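Writing for Work, handout 4: Getting to the point

Hello again. A few of you asked for the slides from last time, and I'm afraid there weren't any worth having, so I've typed up what I said (and some of what I meant to say before we got sidetracked by the business about semicolons). Bring it with you next week, because we'll be marking up the Bulholm letter in pairs and you'll want something to lean on.

Let's start with that letter. It's 633 words long. I read it aloud to you, and I could see people drifting off before I reached the second page, which is fair enough, I drifted off myself the first time. The thing the writer wants is a new date for the boiler inspection. Do you remember where that turns up? In the second-to-last paragraph, after the history of the building, two apologies and a long bit on parking.

I think most of us write like this when we're nervous. We warm up. We tell the reader how we got here, we cover ourselves, and only then do we feel brave enough to ask. I do it in emails to my own brother! So I'm not telling you off. Warm up as much as you like in the draft, and then go back with a pen and find the first sentence that your reader needs. Put a star by it. Very often you can cut everything above the star and the letter just works.

A quick word on what I mean by "your reader". I mean one person, at a desk, with other post to get through. When I worked in the housing office at Kilton we had a tray for letters that needed a second reading, and it was always full, and the letters in it were always the last to be answered. I still think of that tray when I'm writing anything at all, even a note for the milk.
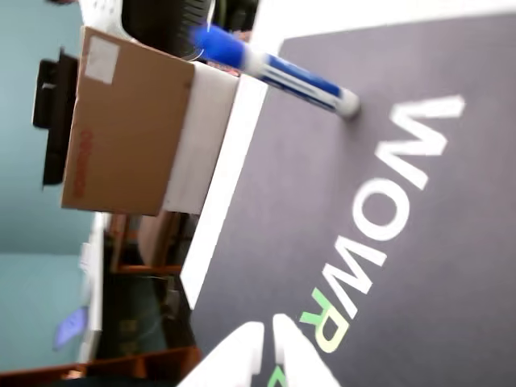 Ingeborg Stöcker
Tutor, Writing for Work (evening course)

Now, sentence length. I don't hold with strict limits, but I do want you to try the breath test. Read your sentence out loud at an ordinary speed. If you have to snatch a breath in the middle, put a full stop there and see what happens. One of the sentences in the Bulholm letter runs to 61 words and has "which" in it four times. I made it into three sentences on the board, and then somebody at the back made it into two, and theirs was better than mine (I've pinched it for next year).

Then there's the question of who is doing what. "It was decided that access would be refused." Who decided? Who refused? Sometimes you don't know, and sometimes your boss would prefer you not to say, and I've been in that spot too. But if you do know, say so. "We could not let the engineer in, as we had no key." Shorter, and the reader can do something with it.

The Fustolness leaflet is the other one in your pack. I put it in as a nice example, though we did find a few things to grumble over. It has the opening hours at the top, the price under that, and the bus stop. All the history of the place is on the back, where people who like history will find it. I'd change "prior to" to "before" and I'd get rid of "please note" both times. If you say a thing plainly, people will note it.

Words I'd like you to look out for this week: utilise, commence, in respect of, at this moment in time, going forward. You don't have to ban them. Just circle each one and ask yourself what you'd say across a kitchen table.

For homework, please take something you've really had to write, at work or at home, and cut it to 90 words or fewer. It should be 400 words or so to begin with, so you've got something to get your teeth into. Keep both versions. If it's private, change the names, or borrow the Bahrami complaint from page six of the pack, which is plenty long enough and quite cross.

And someone asked about "Dear Sir or Madam". I ring up and ask for the name. If I can't get one I write "Dear" and the name of the team, and I've never had a letter sent back.

Pens and paper as usual, and the side door if the front one's locked.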